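Reviews › Lab & Automation Equipment › Data collection hardware

Search this site Enter keywords Go

Kivadura paired hand-held grippers: a purchasing review

By Gonzalo Collado
2024-02-08

The Kivadura pair went onto our capital list last June, between a replacement compressor and a second Plestus bench arm. The arm was the larger line by a wide margin, and the question put to me was whether the hand-held units could take over enough demonstration work to defer it. They could, for 14 months on the current plan. The following covers what the units cost to own, what we had to buy beside them, and where the quote differed from the final invoice.

Scope first. We record two-handed household manipulation: opening containers, sorting small items, packing and lidding. The recordings are used to train policies that will later run on fixed arms. Teleoperating the arms to get the same material is possible and we have done it. It ties up the cell, needs a second person on the stop button, and limits us to whatever furniture can be carried into the cell.

What was quoted

The supplier's base package includes two units, two chargers, a calibration board and a licence for the capture software, seat-locked to one workstation. Three other items should be budgeted from the start:

- Spare finger pads. These are consumables. We got 125 hours from a set before grip on smooth plastic became unreliable. A set covers one unit, so order in twos.
- Storage. A full session of two-handed recording came to 317 GB before compression. Our existing network drive coped for three weeks.
- A second software seat, if anyone is to review footage while someone else is recording. Transfer of the single seat is manual and takes a support ticket.

Freight was charged separately at $514, which the quote had described as "to be confirmed". Ask for it to be confirmed.

Handling

Both units are heavier at the front than the data sheet suggests. An operator of average build can work for 40 minutes before the wrists start to drop, and the footage shows it, as the horizon tilts and the jaw approach angle flattens. We now schedule short blocks and rotate people. Labour should be costed on that basis. Our first estimate assumed continuous sessions and was wrong by a third.

Jaw travel is adequate for domestic objects. Fingertip force is good on rigid items and on plush. It is poor on thin sheet goods, and a single sheet of paper flat on a hard bench is a lost cause. The linkage has developed no measurable play so far. Pivot screws are accessible from above with an ordinary driver, a real improvement on the Balcombe units we trialled previously, where the whole housing had to come off to reach them.

Cable management is the weak point. The lead exits low, and with two units in use the operator must think about which one crosses over. A right-angle adaptor fixed most of it for a few dollars.

Props and consumables

This line is easy to underestimate. Policies trained on six objects learn six objects. We set aside a modest monthly amount for toys, lunch containers, stationery and table coverings, bought second-hand where possible.
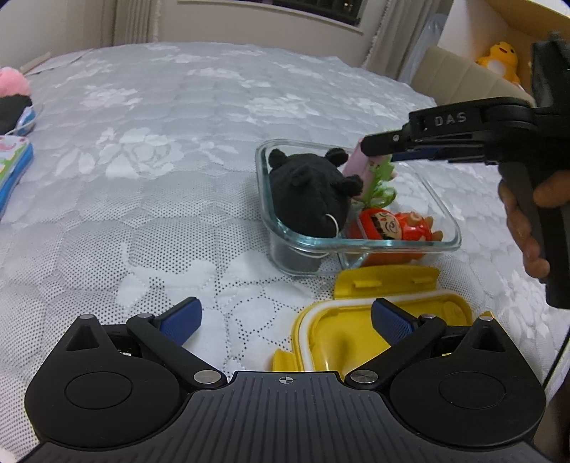

Clip-lid food containers have been the most useful single purchase. They give the operator a rim to clear, a confined space to reach into, and a separate lid with flaps to close. Glass is worth including despite the breakage risk: transparent walls are difficult for the perception side and should be represented early. Patterned cloths do a similar job for backgrounds and cost next to nothing at an op shop. Soft toys survive everything.

Record which props appear in which session. We did not for the first month, and reconstructing the list took longer than the recording had.

Alternatives considered

Sjögren sells a lighter unit with a better grip profile. It was excluded on lead time and because its export format requires a paid converter. If the format changes I would look again, particularly for smaller operators. The Balcombe is cheaper and adequate for one-handed work only. Synchronisation between two of them drifted noticeably over a long take.

Recommendation

Buy as a pair, with two spare pad sets and the second seat. Put storage in the same budget year. Leave the arm purchase on the list — the hand-held units delay it, and the trained policies will still need something to run on. Warranty is 12 months from dispatch, so do not accept delivery before the workstation is ready.

Rating: 4 out of 5

Filed under: grippers, budgeting, capital planning

Contact the reviews desk | © 2024 All rights reserved | Back to top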